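Sirneo puts two-armed cells on tool kitting at Plullevden

Sirneo has moved part of its service kit assembly at the Plullevden site to two-armed robot cells, a change that alters the work of the technicians who used to fill and check the kits by hand.

The kits are fabric tool rolls issued to field maintenance crews. Each roll comes back at the end of a job, is opened flat, checked against its list, restocked and sent out again. The site processed 1213 rolls in July, of which 637 passed through the cells. The remainder were handled at the manual benches, mainly rolls with non-standard contents or damaged binding.

Under the previous arrangement, one technician did the whole job from opening to sign-off. Under the new one, the arms pick and place the drivers and small fittings, and the technician prepares the roll, clears faults and signs the release sheet. Release remains a human task. Sirneo's procedure does not allow a roll to leave the site on the cell's record alone.

The control software, Nikura, was configured on site. It holds a pick sequence for each roll type and stops both arms when a gripper closes without registering a part. Stops are logged with a cause code entered by the technician. The most frequent code to date is fabric movement: a roll that isn't fully flattened shifts when a driver is pushed into its slot, and the following pick is then out of position. Technicians now flatten the roll and run a hand along the edge binding before starting a cycle, a step that was not in the original work instruction.

Staffing on the kitting line is unchanged at 20. Job descriptions have been rewritten, with fault recovery and gripper changeover added as core tasks and paid at the higher technician grade once the operator has been assessed. Repetitive wrist work was the line's main source of modified-duty requests, and the health and safety representatives asked that it be tracked separately through the changeover. Rotation between the cells and the manual benches takes place at midday.

Some technicians have objected to the pace. A cell cycle takes longer than an experienced worker needs for the same roll, and the person attending it has idle intervals too short to be used for anything else. Sirneo is testing whether one technician can attend two cells, an arrangement staff have asked to see in writing before it goes past trial stage.

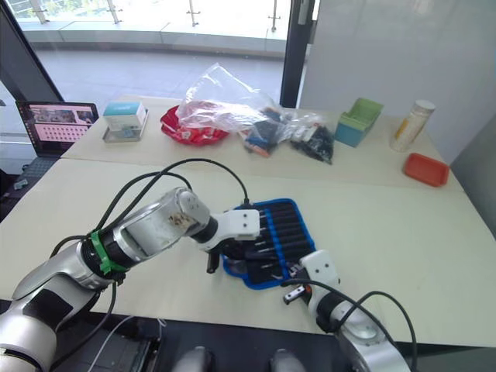

Ivan Hrytsenko
Industry reporter

The rolls now in the cells are the Russo pattern, with rows of screwdriver-type tools divided by vertical stripes. Larger rolls stay on the manual benches until a wider gripper finger has been qualified. Sirneo requires over 1000 logged cycles without an unrecovered stop before a new roll type is added to the schedule.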